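Folding and Sorting Gallery

Posted 5 Mar 2025 by Pao-chu Kwan
Filed under: Laundry, Clothing Store, Galleries

The Brirkinel clothing store lends everyday clothes to families on this side of town. People come in, choose what they need and bring it back when they have finished with it or the child has grown. The store began with two rails in a corridor and now has 1,852 pieces on its list, most of them tops. All of them have to be washed, folded and put back on the right shelf before they can go out again.

This page is about the folding. We have had a few messages asking how we do it and whether there is a right way. There is a way we use here, set out below. If you fold differently at home, carry on.

How things come in

Returns go into the blue crates by the side door. In a normal week we take in some 200 pieces, and January is always higher, when people clear out after the holidays. Please check pockets before you hand anything over. We have had keys, a bus pass and a good many tissues.

Everything is washed at 30 degrees unless the label says otherwise. Reds and darks go together once they have been through the wash a few times with us. New reds are washed alone. Nothing is tumble dried except towels and the heavier sweatshirts.

Folding a T-shirt

Lay the shirt face down and smooth it out from the middle with the flat of your hand. Bring one side in to about the middle of the shoulder and turn the sleeve back on itself. Do the same on the other side so that you have a long strip of even width. Fold the hem up to just below the collar, then fold once more. The front should now be on top when you turn it over.

Thin shirts tend to twist at the side seam, and no amount of pulling will cure that. Fold to the shape the shirt wants to be and keep the outside edge straight. It is the outside edge that shows on the shelf.

Care labels are usually in the side seam near the hem. Have a look at the label while you are folding. If it has faded so far that you can't read it, put the shirt in the tray marked Ghiță and it will be listed by hand.

Folding everything else

Jumpers are folded the same way but only once across, or they get too thick for the shelf. Trousers go leg to leg and then in three. Hooded tops have the hood laid flat down the back before the sides come in. Dresses are hung, apart from the small jersey ones, which can be treated as long T-shirts.

Socks are paired and rolled. Odd socks go in the odd sock bag - there is always an odd sock bag.

Pictures
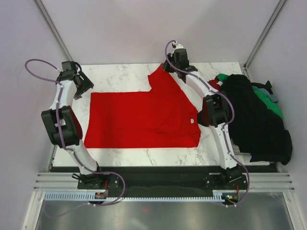 Red T-shirt, part folded, with the care label showing near the lower right. More clothes in the pile at the right-hand end.

Shelves and labels

Folded tops go on the Jostia shelving along the back wall, smallest sizes at the bottom. Each shelf holds one size. Put new arrivals underneath the stack and take from the top, otherwise the same few shirts never get worn. If a stack leans, split it in two.

Size stickers are on the roll by the sink. We bought 3,000 of them in one go and they do not stick well to fleece, so use a paper tag for those. Ustar powder is kept under the sink with the pegs. One level scoop is enough for a full drum.

What we are short of

We have plenty of baby clothes and would rather not take more for now. The gaps are in school trousers, plain T-shirts for ages 9 to 13, and adult tops in the larger sizes. Coats are welcome all year. There is room for another 600 pieces before we need more shelving.

Bring clothes to the side door when the light is on, or leave a message and I will ring you back.

Pao-chu Kwan
Brirkinel Clothing Store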